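Setting Up a Tubeless Tire With a Floor Pump

Kindera Riders — Workshop Pages
Written by Nurhan Canpolat. Checked by Aparecida Cavalcanti.
Last revised 1 May 2025

This page covers fitting a tubeless road or gravel tire to a tubeless-ready rim at home, without a compressor. It assumes the rim is already taped. If it is not, read the rim tape page first and come back. The method also works for hookless rims, but the pressure limits are lower and you must use a tire the rim maker has approved.

What you need

Tubeless-ready rim, taped
Tubeless-ready tire of the right diameter
Valve with removable core, and a core tool
Two plastic tire levers
Floor pump with a gauge
Sealant, fresh, well shaken
Small measuring cup or injector
Dish soap, water, a sponge
Rag

Check the date on the sealant bottle. Old latex separates and the solids settle into a plug at the bottom that no amount of shaking will bring back. If you can feel a lump when you tip the bottle, buy another.

Step 1. Inspect the tape

Run a thumbnail along both edges of the tape. It should reach the bead seat on each side and lie flat. Bubbles over the spoke holes are acceptable if they are shallow. A lifted edge is not, and sealant will get under it within a few rides. Wipe the tape with a dry rag before going on.

Step 2. Fit the valve

Push the valve through from the tire side. The rubber base should sit square in the channel. Thread the lock ring down by hand while pressing on the base with your other thumb. Finger tight is enough. Do not use pliers — if the valve leaves you stranded on the road, you will need to undo it with cold fingers in order to fit a tube.

Step 3. Mount the first bead

Look for the rotation arrow on the sidewall. Start opposite the valve and work the bead over the rim with both hands. Most tires go on this far without a lever. Line up the tire label with the valve, which makes it easier to find a thorn later.

Step 4. Mount the second bead

Start opposite the valve again and finish at the valve. Keep squeezing the beads into the center channel as you go. The channel is the deepest part of the rim and gives you the slack for the last section. If a lever is needed, take small bites and keep the tip clear of the tape.

The Karaca loop is mostly broken chip seal, and the riders who do it on 28 mm tires tend to have the tightest fits. Leaving the tire in the sun before mounting helps a little. So does soapy water on the last stretch of bead.

Step 5. Seat the beads dry

Remove the valve core. Sponge soapy water along both beads. Attach the pump head and pump in fast, full strokes. The beads will move outward and snap into place, usually with two or more loud pops. Do not go above the lower of the two maximum pressures printed on the tire and rim. Keep your face away from the wheel.

If air escapes as fast as you add it, push the beads outward by hand all the way around and try again. If that fails, fit an inner tube, inflate to seat both beads, then unhook one side only, remove the tube, and refit the valve. One bead stays seated and the pump only has to deal with the other.

Spin the wheel and look at the molded line just above the rim. It should be an even distance from the rim all the way around. A dip means the bead is still low at that point. Let the air out, add more soapy water there, and inflate again.

Step 6. Add sealant

Release the pressure gently. The beads should stay put. Hang the wheel with the valve at four o'clock and inject the sealant through the open valve. Use the amount listed by the sealant maker for your tire width. Turn the valve to the top before refitting the core, and wipe the threads.

Sealant spots on clothing should be rinsed in cold water straight away. Once cured, latex does not wash out. Club jerseys should not be ironed over the printed panels.

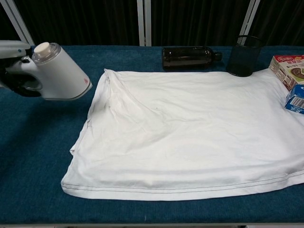
Handheld steamer and a folded white garment.

Step 7. Inflate and spread

Inflate to riding pressure. Hold the wheel flat and rock it in a slow circle, then flip it and repeat. Small bubbles along the bead are normal for the first few minutes. Ride it for 15 minutes the same day if you can.

Step 8. Check overnight

Note the pressure, leave the wheel standing, and read the gauge again in the morning. A loss of up to 10 psi on the first night is acceptable for a road tire. If the tire is flat, dip the valve in water first, then the spoke holes. Air from a spoke hole means the tape has to be redone.

Upkeep

Top up sealant every 1,000 miles or at the start of each season, whichever comes first. In dry heat, check sooner. For the Kakmont gravel weekend in October, do the check a week ahead and carry plugs, a spare tube, and a core tool.

Related pages: Rim tape. Plugging a puncture on the road. Choosing tires for the Kerkine 300.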